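Westby Wolves Football Club
Minutes of the monthly meeting, October 12, 2021
Upstairs room at the clubhouse

Hi all, I'm taking notes again, so you get my version! Fourteen of us made it up the stairs, which is the best turnout since the season started. Dong-geon Shin ran the meeting. We kicked off a little late while people hunted for chairs.

Last month's minutes

Approved, with one fix. I wrote that the juniors lost to Stostus by two touchdowns and it was one touchdown and a field goal. Sorry, juniors.

Coaching report

Dong-geon went through the season so far. The offensive line is finally healthy (knock on wood) and he's very happy with how the new kids are picking up the playbook. He wants to keep the short passing game and stop trying the deep ball every time we get a first down, and I'm looking at a certain quarterback as I type this. Tackling is still too high. He'd like an extra half hour of tackling work at every practice until the Wihongi game, pads on, no excuses. We talked about whether that's too much for the under-15s and agreed they'd do theirs with bags only.

Spring camp

We spent most of the evening on this one. The camp is set for March, two days, open to anybody from 13 to 18, members or not. Drudeck has offered us their indoor field for $797 for both days, lights included. I thought that was a great price and said so, probably more than once. The other choice was our own field for free, but we all remember what it looks like in March. Vote: 12 for Drudeck, two against. Carried.

The fee stays low. We want kids who've never touched a football to show up, and a high fee scares off their parents. Dong-geon is putting together the drills and will ask two coaches from Stostus to help with receivers and linebackers. I said I'd do the sign-up form, and I will, I promise.

Equipment

We have 22 helmets due for inspection before anyone wears them again. The quote came in at $466, shipping both ways. Approved, no discussion, heads matter. Shoulder pads can wait. Please, please bring back any practice jerseys you have at home. I found one in my own trunk this week, so no judgment.

Money

There's $2000 in the field fund now, thanks to the car wash and a very good night on the grill at the Wihongi scrimmage. It stays there until we get a price on the new goalpost padding. The camp rental comes out of the general account.

Anniversary

The club started in 1971, so we're 50 this year and we still haven't had a party. We agreed to do it at the last home game. We want old team photos, old programs, and old players most of all. If you know anyone from the first squad, call them! I'd love to get a few of them out for the coin toss. A throwback jersey was suggested and everyone loved it until we got to the price, so it'll be a T-shirt.

Game day snacks

Short one. Fruit at halftime for the juniors instead of candy, starting with the next home game. Orange slices and bananas got the most support. I put in a word for mango and got some looks, but it stays on the list. 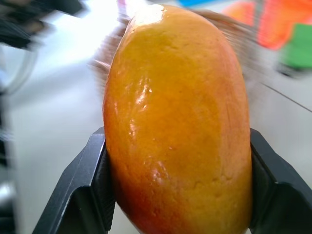
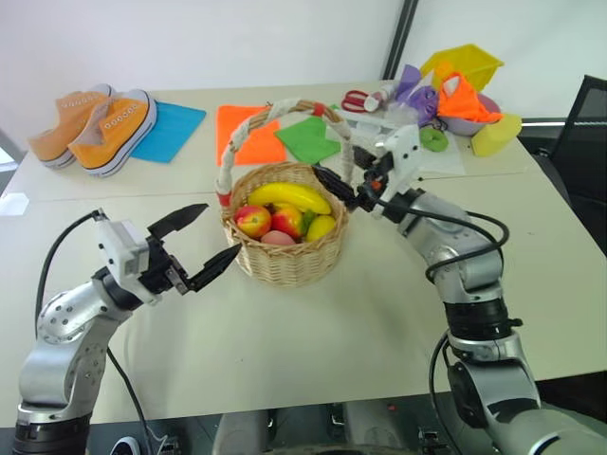 Any other business

The gate by the far end zone sticks again. Lift and then push.

Parents are still parking in front of the ambulance access. I'll send a message to the group, and the coaches will mention it at practice too.

Next meeting is the same time next month, same room. We finished up at 9:20 and a few of us stayed to watch the end of the game.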